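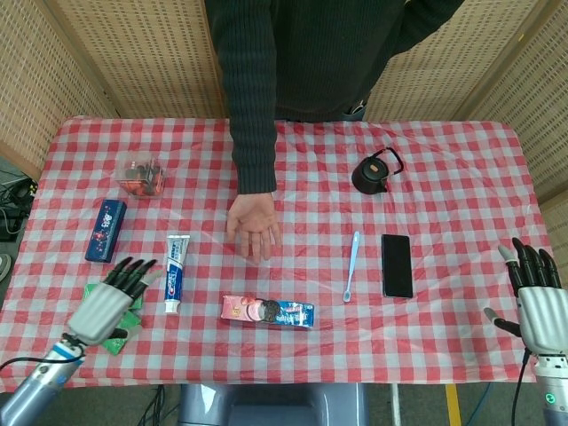

The woman in the next rental over told me I was wasting a perfectly good first evening at the lake, and that in her view any cabin still standing after sixty winters had already passed inspection. Fair enough! She went swimming and I got out my clipboard. I've been doing this walk-through at every rental since the Morsy trip (bad heater, long night, I'll spare you) and people keep asking me for the list, so I'm putting it up with my comments from this time.

Cabin check, Laswood, unit 38
Date: August 2, 2019
Done by: me, before unpacking

Smoke alarm, hallway: OK
Pressed the button, nearly went deaf. The date on the back is still good.

Smoke alarm, bedroom: FAIL, then OK
Bracket on the ceiling, no alarm on it. I called the office and they brought one over in time for supper. Ask nicely and ask right away.

Carbon monoxide alarm: OK
Plugged in behind the couch. I moved it to an outlet where I'd hear it better.

Fire extinguisher: OK, with a gripe
Needle in the green, pin in place, tag signed. But it was under the sink behind a bucket and a stack of old Flundar catalogs, and you don't want to be digging for it with a pan on fire. It lives by the back door now.

Stove: OK
All burners light and all burners shut off. The left front knob turns way too easily, so if you've got little kids pull it off and stick it in a drawer.

Hot water: FAIL
My kitchen thermometer said 138 at the tap, I wrote it down, then saw I'd been reading it with my thumb over the marks. Second try was still way too hot for a child's bath. Office says they'll turn the heater down.

Bedroom windows: one OK, one stuck
The stuck one was just painted shut. Worked it loose with a butter knife and a lot of muttering. Every room somebody sleeps in needs a window that opens, I don't budge on that one.

Deck railing: OK
Leaned on it, shook it, leaned on it again. Solid.

Deck steps: WATCH
Third one down has some give. I put a strip of bright tape on it and told the office.

Outlets near water: half OK
The bathroom one tripped and reset like it should. The kitchen one has no test button at all, so the kettle is staying on the other counter.

Extension cords: FAIL
There was one running under the rug to the lamp. Pulled it out, coiled it up, moved the lamp. Please don't ever run a cord under a rug.

Dock ladder: OK
Slimy but tight.

Life jackets: OK except one
Gisia brand, two adult and two kid sizes. One kid jacket has a cracked buckle and I've tied a rag on it so it doesn't get grabbed by mistake.

First aid kit: WATCH
Plenty of bandages, no tweezers. In tick country! I bring my own now.

Address posted by the phone: FAIL
Nothing there. I wrote 394 Laswood Road on an index card and taped it up, with the unit number under it in big letters.

Still open when I put the clipboard away: hot water, the deck step, the kitchen outlet. I'll check the water again after breakfast.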